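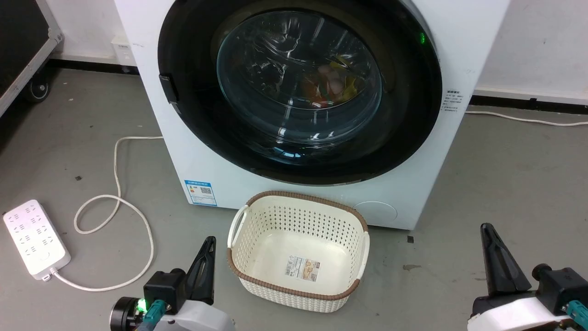 Wool Sweaters and the Long Road to Washing Them at Home

Tue 11 February
Posted by the author in House & Home

Search this blog
Type and hit enter

So I own too many wool sweaters. I've made my peace with it. What I hadn't made peace with was the dry cleaner bill every spring, plus the little paper tags safety-pinned to everything I love, plus the drive across town to Galbraith on a Saturday morning when I could be in bed.

Two winters ago I decided I was going to learn to wash them myself. I shrank one right away (the green Itari cardigan, the good one with the leather buttons) and it now fits a large teddy bear. I kept it. It sits on the shelf in the hall closet and keeps me humble.

After that I got a bit more careful and did some reading, and I've been doing all my own wool since. Seven sweaters went through last weekend and every one of them came out the size it went in!

What does the damage is mostly heat plus rubbing, and I'd managed both. I had the cardigan on a warm cycle with a pair of jeans. Jeans! With zippers! I could have read the label, which very clearly had the little tub with a hand in it, but I was feeling confident that day.

Now I sort by how nervous a sweater makes me. The sturdy ones go in the machine on the wool setting, cold, inside out, in a mesh bag, and never more than two at a time. The scary ones, meaning anything loose-knit or anything my aunt made, get the sink. I fill it with cool water, squirt in some wool wash, push the sweater under and go make a coffee. Ten minutes later I squeeze it out – no wringing, ever – and roll it up in a bath towel like a burrito. Then I stand on the burrito. It's my favorite part.

The wool wash I use is from Colero. It smells a little like a cedar chest and a little like cough drops, and I've come around to it. I tried regular detergent once and the sweater felt crunchy for a month.

Drying is where I lose patience. Flat, on a towel, away from the radiator, for what feels like the rest of my life. In June you can put them out on the porch in the shade and they're done by supper. In February the guest bed is covered in damp sweaters and we can't have guests. I bought a folding mesh rack from Flendach that's supposed to help, and it does, though one leg has a lean to it and I have to prop it on a paperback.

Oh, and pilling. If you've been picking the fuzzballs off by hand, please get a sweater comb. I must have pulled off 1000 of the things one at a time before I caved. Lay the sweater flat, pull the knit a bit taut with one hand and comb in one direction. Go easy at the elbows, where it's usually thinnest.

I still send my long camel coat out. It has a lining and shoulder pads and I don't trust myself that far. Maybe next year, if I can find a really beat-up one at the thrift store to practice on first.

If you have a trick for getting the neck of a turtleneck to dry before Easter, leave it in the comments. I've tried stuffing mine with a dish towel and all I got was a wet dish towel.

Recent posts
Darning a sock heel without swearing
The cedar block question, again
What I keep in the hall closet
Soup for a Sunday with nothing in the fridge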